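Ticket 264: Ventilation stays on low, room stuffy, wall sensor says all fine

Site: Laren building, first floor, room 167
Opened: 2018-06-12
Opened by: Ramesh Thakur
Equipment: Rareneo air handling unit, Brelska CO2 wall sensor
Installer: Van den Broek
Priority: Normal (was Low, changed by R. Thakur)
Status: Open, monitoring

Ramesh Thakur
People in 167 say the air gets heavy by mid-afternoon. Headaches, windows propped open with a folder, the usual. The wall display shows a green light all day and the supply fan never leaves its lowest step. I was told in November that this system "looks after itself". I would like to see some evidence of that.

Things I have already done, so please don't ask me to do them again:
Restarted the wall sensor at the isolator.
Restarted the controller in the riser cupboard.
Checked the room isn't in holiday mode.
Checked the filters. They were changed this spring and they look it.

Hilde Vandenberghe (Van den Broek service desk)
Thank you for your report. A green light means the CO2 level is below the set limit of 1,000 ppm, in which case low fan speed is correct behaviour. Stuffiness is often caused by temperature. Could you tell us the room temperature during the complaints?

Ramesh Thakur
Temperature is fine, it sits where we set it and the thermometer on the shelf agrees with the wall. I know what the green light is meant to mean. My question is whether the number behind it is true. Does anyone at your end check that or do you just read me the manual?

Hilde Vandenberghe
The sensor is self-calibrating and needs no maintenance during its service life. We can see from the remote log that the reading is stable. As a first step we suggest updating the controller firmware, as the newer version has improved fan response. I can schedule this remotely for tonight.

Ramesh Thakur
Go ahead, but I'd like it noted that "improved fan response" won't help if the fan is responding to a wrong number. A stable reading from a room that fills up after lunch is also not the comfort you seem to think it is. It ought to move.

Hilde Vandenberghe
Firmware update completed without errors. Please observe the room and let us know.

Ramesh Thakur
Observed. No change whatsoever. Green light, low fan, same complaints. The clock on the wall display is now an hour out, which it wasn't before.

Hilde Vandenberghe
Apologies for the clock. I have corrected the time zone setting. I am passing this to our field engineer, Hendrik Goossens, who will visit.

Hendrik Goossens (field visit notes)
Arrived before lunch. Room occupied, door to corridor closed, windows closed at my request.

Airflow at the supply grille measured on low and then forced to high from the controller. Both are as per the commissioning sheet. Damper opens fully. Extract is pulling, paper test OK on both grilles. Nothing wrong with the Rareneo unit that I can find.

Put my handheld meter next to the wall sensor and left it there through the afternoon. Handheld was zeroed outside the front door first, where it read a bit over 400 as it should. By mid-afternoon the handheld was above 1,000 and still climbing. Wall sensor was well under and showing green. Moved the handheld to the far end of the room, same story.

So the customer is right that the wall reading is low. Closed the isolator cover, which had been left off. Will write up the cause when I have the sensor history. 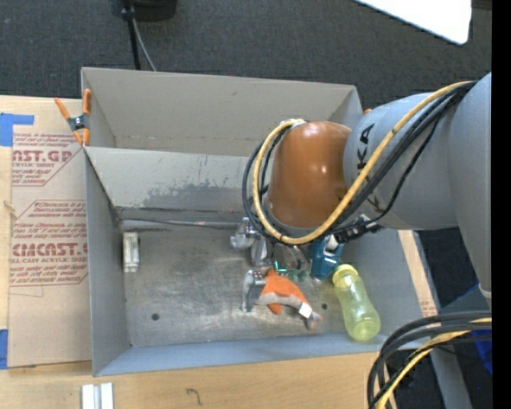
Over the open cardboard bin on the tabletop.

Ramesh Thakur
Thank you, Hendrik. I'll take "the customer is right" in writing, since it took a firmware update and a broken clock to get there. The isolator cover was me. Sorry.

What I'd like now is a cause. If the answer is "bad sensor, swap it", I want to know why a part described as needing no maintenance went bad in its first year, and whether the ones in the other rooms are doing the same thing more quietly.

Hendrik Goossens
History is in. I don't think the sensor is broken as such. It does what the data sheet says, and the trouble is what the data sheet assumes.

These sensors drift a little with age, all of them of this type do. To correct for it, the Brelska keeps the lowest reading it has seen over the last several days and treats that as outdoor air, so 400. That works in a building which is properly aired out every night or at least over a weekend. If the room never gets down to outdoor level, the sensor still calls its lowest value 400 and slides everything down to match. Do that again and again for months and it reads lower than the truth all day long.

In 167 the supply is on a timer and stops in the early evening. I'm told people are in there well past that on most days. After they leave, the door is shut, the windows are shut and the fans are off, so the stale air sits there until morning. The unit then starts at the same moment the first people come in.

Ramesh Thakur
That makes sense to me and I don't like it. Two questions.

Who chose the timer hours? They aren't on any sheet I signed.

And why would you fit a sensor that needs an empty, aired room to a room you knew was in use late? The hours were in our brief.

Hilde Vandenberghe
The timer hours are the factory default from Rareneo and were left in place at handover. I can't find a record of them being discussed. The sensor was supplied as specified for the project. I'm not able to comment on the brief but I have asked for it to be looked at.

Ramesh Thakur
"Left in place" is a kind way of putting it. Fine. What are we doing?

Hendrik Goossens
Proposal:

1. Recalibrate the wall sensor by hand against outdoor air, with the room flushed and nobody in it.
2. Switch off the automatic baseline on this sensor. It's a menu item on the installer level, not visible to the user.
3. Extend the timer into the evening, and add a flush before people arrive.
4. Leave a logging meter in the room for a while to see if the wall sensor agrees with it.

With the automatic baseline off, the sensor will need a manual check once a year. That has to go in somebody's diary, or you will be back here with the opposite problem.

Ramesh Thakur
Agreed to all four. For point 4 I'd rather use our own meter than yours, no offence. Cyril Goodall has one in the stores that was calibrated recently and he has the certificate. If the two disagree I want them to disagree in front of someone who isn't selling me either of them.

I'd also like to know the noise on high before this goes live. If the fan roars at three in the afternoon, they'll be up a ladder with tape over the grille and we'll have learned nothing.

Hendrik Goossens
Noise was OK to my ear when I forced it to high. You could hold a phone call under the grille. I haven't measured it.

No objection to your meter. Please keep it away from the window and off any desk where someone breathes on it. Roughly head height for a seated person is good.

Hendrik Goossens (second visit notes)
Room flushed on high with the windows open, nobody inside. Wall sensor set by hand. Automatic baseline switched off and confirmed off after a power cycle. Timer extended, morning flush added. The corridor unit was on the same default hours so I changed that too, customer present and agreed.

Opened the sensor housing while I was there. The cable hole behind it was not sealed, so air from inside the wall could get at the back of the sensor. It would have made the low reading a bit worse. Sealed with putty. Should have been done at installation.

Cyril Goodall
Meter is up on the shelf by the noticeboard. It logs on its own, don't touch the button on the side, that clears it. I've put a sticker over it but people do like to press things.

Ramesh Thakur
First results. The two readings follow each other through the day now, with the wall sensor slightly behind, which I can live with. The fan stepped up after lunch for the first time since I've been responsible for this floor. It came down again once people had left. Two people asked me what the noise was. One said the room was better and one said there was a draught, and they sit next to each other.

Yeison Betancur (site IT)
Adding this here because I was asked to. The remote log that Van den Broek looks at is a daily average. The controller does store the short-interval values but only sends the average unless you tick the detailed export. I've ticked it. It explains why everything looked "stable" from the service desk.

Ramesh Thakur
So the desk was looking at the average of a wrong number. Hilde, please make a note of that against the other customers as well as me.

Hilde Vandenberghe
Noted, and passed to our team. Can I close the ticket?

Ramesh Thakur
No. I've had one good spell, with the windows open half the time because of the weather. I want it left open until the room has been through some cold weeks with everything shut. I'm also waiting for:

The answer about the brief.
A list of which other Brelska sensors in the building still have the automatic baseline on.
The revised timer hours in writing, with a name against them.
The yearly check added to the service contract, at no charge for the first one.

Hilde Vandenberghe
Understood. Status set to Open, monitoring. The sensor list is attached to the linked ticket. The timer hours are with Hendrik for signature. I have requested a decision on the first yearly check and will update you here.

Ramesh Thakur
List received. Two rooms at the back of the floor have the same setting and the same default hours. Please book Hendrik for both on one visit and tell him to bring the putty.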